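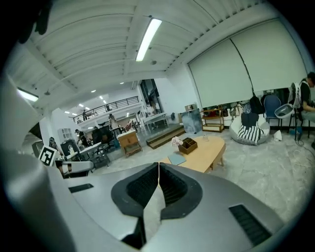 A Gripper You Hold in Your Hand

8/27/20
By the Kollbridge staff

Home Features Workshop Reviews Subscribe

The shared workshop at Tasomcombe rents desks by the month, and the group on the ground floor took theirs in July. They wanted to build a robot arm for sorting small household objects. They started with the hand and left the arm for later.

The hand is called the Gimard. It has a smooth gray body that curves across the bottom of the view, and two black fingertip pads that close on a thin seam. The inner faces of the pads are ribbed. A slotted vent is let into the right side of the body. A person carries the tool around and picks things up with it, and a camera mounted on the body records what the fingers see. The recordings are meant to teach the arm how to do the same job.

The first Gimard cost $377 in parts. Most of that went to the camera and the bearings. The body is printed, and the group ran it on a machine at home because the workshop printer was booked through the end of the month. It came out slightly warped, and the halves had to be sanded before the screws would line up.

The fingers took longer. Version 1 was flat rubber glued to a plastic backing. It held a mug well enough and dropped pencils. Version 2 had a softer rubber that tore at the corners. Version 3, with the ribs and a smooth rim, is what they use now. The pads taper toward the bottom and leave a V-shaped notch between them, so a thin object slides to the center as the fingers close.

Linkage play was the other problem. The trigger pulls a pair of arms through a common pivot, and any slop in that pivot showed up at the tips as a gap on one side. A plain brass bushing from Chuang fixed it. The group had tried shims first and doesn't recommend them.

The room makes a decent test site. It is one big space with a corrugated ceiling, a mezzanine behind a black railing, office desks to one side and a sort of living area in the middle. The oval coffee table there holds a divided wooden organizer, pale pink flowers, a light blue notebook and a drinking glass. The glass is the hard one. The software has trouble finding its edge against the light wood, and tall windows on the right don't help, even with the white roller blinds down.

Square black-and-white marker tags give the software something fixed to measure from. One sits over by the desks on the left. The tags are printed on ordinary office paper, and matte paper is the better choice. Glossy stock picks up the fluorescent tubes.

Other people in the room have their own work going, and white hand-held grippers are in use too, like the one in the hands of the person on the black stool.

A full session runs 9 passes over the same set of objects. After that the trigger finger gets sore. A lighter return spring is on order, and the arm itself is still a base plate and a box of motors. Drawings for the version 3 pads will run in our next issue.

Contact Kollbridge | Copyright 2020 Kollbridge | Back to top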